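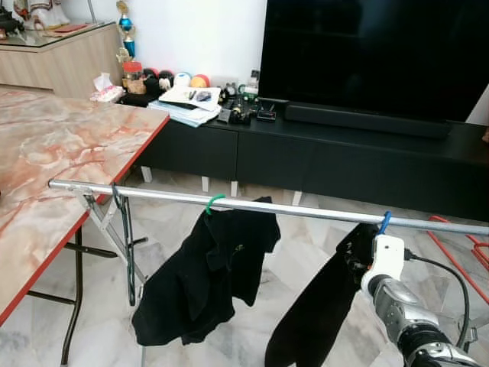
Black garments on hangers, metal rod at the table edge.

Tarnivar Campaign Planner

Item type: desktop and web software, per-seat license
Sold by: Zerent
Current release: 18/06/2026

Tarnivar is a campaign planning tool for small advertising agencies and in-house marketing teams. It keeps the brief, the media schedule, the artwork approvals and the client's sign-off in one place. It was written for teams that run several accounts at once and do not have a full-time traffic manager.

What it does

Each campaign in Tarnivar starts with a brief. You can use the standard form or build your own, and you can lock any field that the client has already agreed to. Once the brief is approved, the planner makes a job list from it and assigns each job to a person or to a team.

The media schedule sits next to the job list. Enter the placements you have booked, with the closing dates and file specs, and Tarnivar works backward to give a due date for each piece of artwork. If a closing date moves, the due dates move with it. You can turn this off for one placement or for the whole campaign.

Proofs are sent to clients as a web link. Clients do not need an account. They can approve, reject or leave a note on the proof, and every response is saved with the time and the name of the person who gave it. Older proofs stay on the record – they can be hidden from the client but they cannot be deleted by a regular user.

Templates

The planner comes with 57 job templates, covering print ads, radio spots, outdoor, email, direct mail and paid social. Any of them can be edited. Agencies moving over from spreadsheets can import a job list as a CSV file. Column names do not have to match, and you will be asked to pair them up on the first import.

Editions

Studio: up to 88 active campaigns, one office, standard reports.
Agency: up to 300 active campaigns, multiple offices, custom reports, client billing codes.

Archived campaigns do not count toward the limit in either edition. You can move from Studio to Agency at any point in your license year and pay the difference for the months that are left. Moving the other way is possible at renewal only.

Works with

Dromard time sheets (hours are posted to the job each night)
Nogueira asset library (Agency edition only)
Calendar programs that accept an iCal feed

The Dromard link needs an administrator login on both sides. Setup instructions are in the admin guide, under Connections. Nogueira users on a version from before February should update first, as the older versions do not pass file specs correctly.

System requirements

A current web browser, or the desktop program for Windows or macOS. The desktop program needs 200 MB of free disk space. Proof links open on phones and tablets, but the schedule view is meant for a full-size screen and is slow to use on anything smaller.

Training and support

Both editions include email support and one remote training session, which can be recorded for staff who join later. Extra sessions are booked by the half day. Kieran Gilmartin handles training dates and will also answer questions about moving old campaigns across – please have your current job list ready when you write.

Ordering

Licenses are sold by the year, with a minimum of three seats. Seats can be added during the year from the account page and are charged to the next renewal date. Purchase orders are accepted for the Agency edition. Studio is paid by card.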